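Posted in: Rooms & Tables | Produce

From: Matvii Karpenko
To: Trokside tenants list
Date: Wednesday, October 11, 2023
Subject: Re: checkered tablecloth, and the eggplants

Hakim Menon wrote:

> Hi all,
> I was in the upstairs room yesterday and have a few questions. Is the red
> and white tablecloth staying on the square table, or does it go back to
> Patport with the rest of the linens? I would like to use it for the
> supper if it is free.
> Second, the eggplants. I was told the crate is for everybody, but I don't
> know how long they have been there or how to pick a good one. I don't
> cook them much.
> Third, does the air conditioner get used at this time of year? It was
> stuffy in there by the afternoon.
> Hakim

Hakim,

The tablecloth stays. It belongs to the room and was never on the Patport list. The Patport linens are the plain ones in the hall closet, 23 pieces, and those go back after the supper. If you use the checkered one, please shake it out over the back steps and wash it cold by itself. The red ran a little the first time and I would like to keep what is left of it.

It is cut for a bigger table, so it slides if people lean on it. I have been using four clips from the hardware store. They are in the drawer under the sink, in a bag marked Hutsuliak, which is the name of the seed company and has nothing to do with clips.

On the eggplants, the crate came in on Monday from the Gorkavier plot. They are the ordinary dark purple kind. Take what you want up to 2 per household until Friday, then whatever is left goes into the supper. 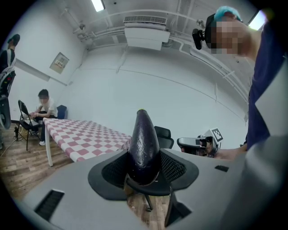
To pick one, press the side with your thumb. The skin should give a bit and come back. If the dent stays, it is old and will be seedy and probably bitter. Go by weight too. A light one for its size has gone spongy inside. I take the medium ones and leave the very large ones for people who are going to roast them whole and scoop them out.

Don't put them in the coldest part of the refrigerator. They get brown pits in the skin after a few days. A counter out of the sun is fine through the end of the week. Leave the stem end on until you cook.

The square table can seat four with the cloth on. For the supper I would push it up against the folding table from the office and put the serving dishes on the checkered side. The power strips are on the floor, so please route chairs and people around them, or tape the cords down before anyone carries hot food through. There is tape in the same drawer as the clips. 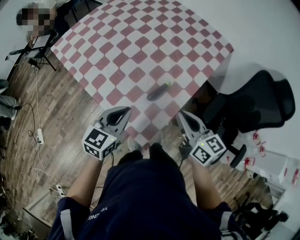 Do eggplants have to be salted before cooking?

Fresh ones can go straight into the pan or the oven. I salt them only for frying, for half an hour in a colander, then pat them dry. They take up less oil that way. Rinse them if you used a lot.

For the supper I am planning on slices baked at 425 on two trays, brushed with oil, turned once. They can sit at room temperature for a couple of hours, so the oven will be free for your bread.

The air conditioner can be used any time you are in the room. The remote hangs by the door. Set it no lower than 72 and turn it off when you leave. The filter was last cleaned in February, so it is due, and I will do that before the supper. Turn off both rows of lights too. The switch for the far one is the lower of the two.
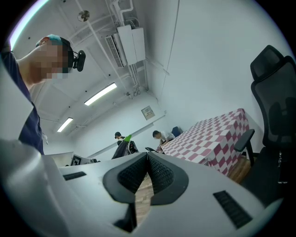 Upstairs room, air conditioner and ceiling lights.

If you want the tablecloth washed before you use it, tell me by Thursday night and I will take it home with me.

Matvii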